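29/08/2018

Up before the alarm again. Rain until ten, then it cleared. I had toast standing up and walked to the shop the long way, past the closed bakery, to get the stiffness out of my knee.

Yesterday's job is still the job. The gearbox from the Trirley winch has been making a grinding sound since January and Ming-te Tam finally brought it in on Monday's van run last week, wrapped in a bath towel. He would like it back before the harvest people need it. I told him I would call when I knew something.

The housing took me most of the morning. Four of the screws came out like they should and the last one did not. I soaked it and went to do the invoices, which I had been putting off. Hoi-yan Peng at Cutmont wants 332 for the bearings we had in spring and I had written down 300, so one of us is wrong and I suspect it is me. I found the slip in the end, under the phone book. It was me.

When I got back to the screw it turned with no trouble. The old grease had gone to something like brown wax. I scraped out what I could with a stick and washed the parts in the pan, changing the solvent when it got too dirty to see through. Then I wiped them down and started going over them on the dark bench, where the silver shows up well and I am less likely to lose anything.
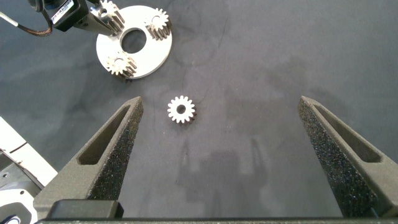 The carrier with its three gears, and the small gear by itself.

I like a planetary set. It is a sensible way to get a lot of reduction into a small space, and there is not much to it once the case is off. The three planets go around on the carrier and share the load. If one wears, the others usually have wear to match, so I look at all of them before I order anything.

I went over the teeth with the loupe, slowly. The small gear is better than I expected. One of the planets has a polished patch on the flank that I do not care for, and it has some play on its pin – not a lot, but I can feel it with a fingernail against the side. My guess is that the noise comes from there. I would rather have found a chipped tooth and been sure.

Called Prinen after lunch about pins. Yi-chun Lau answered and said they sell them only in packs of 9, and the pack would come early next week. I ordered one. She also asked if I still had their puller, the one I borrowed last winter. I do. I put it by the door so I will see it.

Tsung-han Hsu stopped in around four for his saw blade and stayed for tea. He thinks I should tell Ming-te to buy a new gearbox and be done with it. A new one from Schmieder is more than 1,000 and this one needs a pin and fresh grease, so I do not agree. We talked about his roof instead.

Swept up, put the parts away in the lidded tin and wrote the winch's name on a strip of tape for the lid. Left the housing upside down on newspaper to drain.

Soup for dinner. Knee no better. Tomorrow I have to ring Ming-te, take the puller back, and pay Hoi-yan the rest of what I owe her.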